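From the Projection Booth: November

Our fall series closes with "Vonen," the first feature from Lindiwe Ngcobo, who wrote it, directed it and, according to the credits, drove the truck. It runs two hours and eight minutes and contains, by my count, one joke. It's a good joke. Please don't cough over it.

The story is simple enough. A retired ferry pilot named Koo goes back to the island of Grarnasach to sell his late sister's house, and finds that the house would prefer to stay in the family. There are no ghosts, exactly. There is a door that sticks, a neighbor who won't leave, and a long dinner where three people argue about a boat while obviously arguing about something else. I have been to that dinner. I suspect you have too.

Ngcobo shoots all of this with a patience that will delight half the room and send the other half to the lobby for popcorn. I'd ask that second group to hang on until the storm — it comes late, it comes with very little warning, and it is worth every minute of staring at fog. 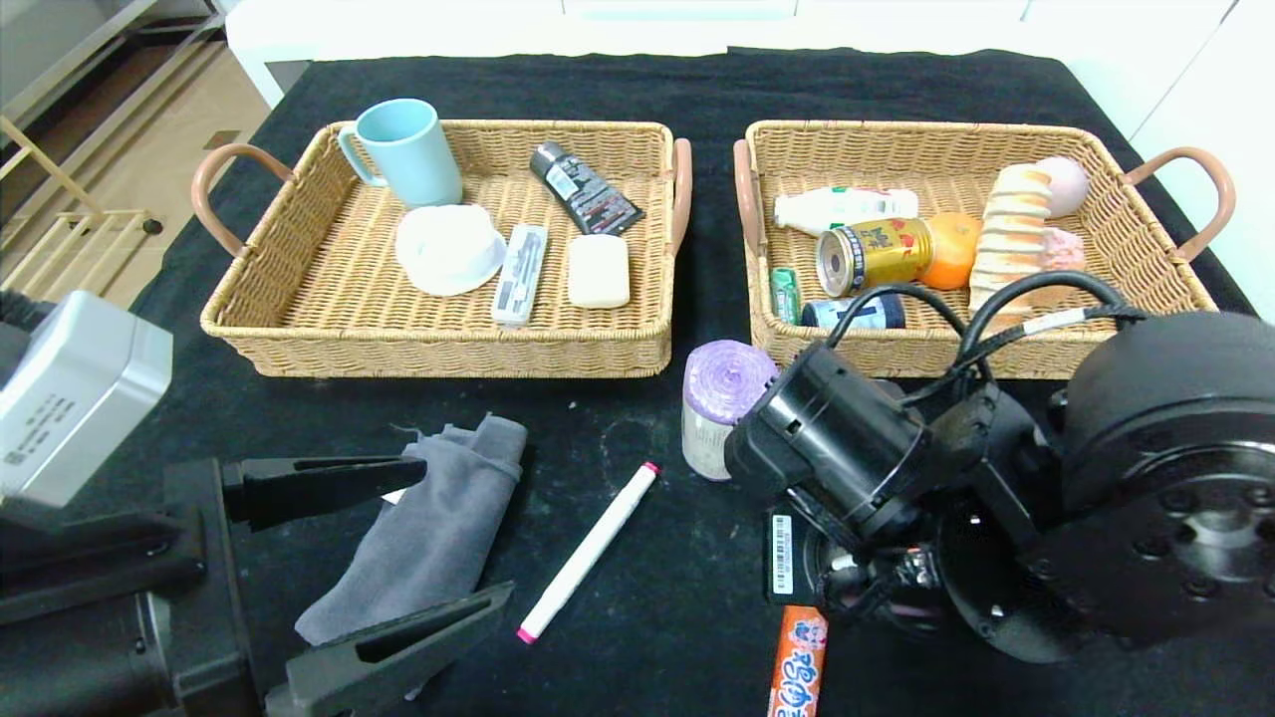
What stays with me is the quiet. Long stretches go by without music, so you will hear the old heating system at the Zetedano clear its throat. Consider it our contribution to the sound design.

Doors open at 7:30 p.m. The house seats 442, and around 30 of those seats still have springs with opinions, so come early and choose wisely. Members get in free, as ever, and may bring one skeptic.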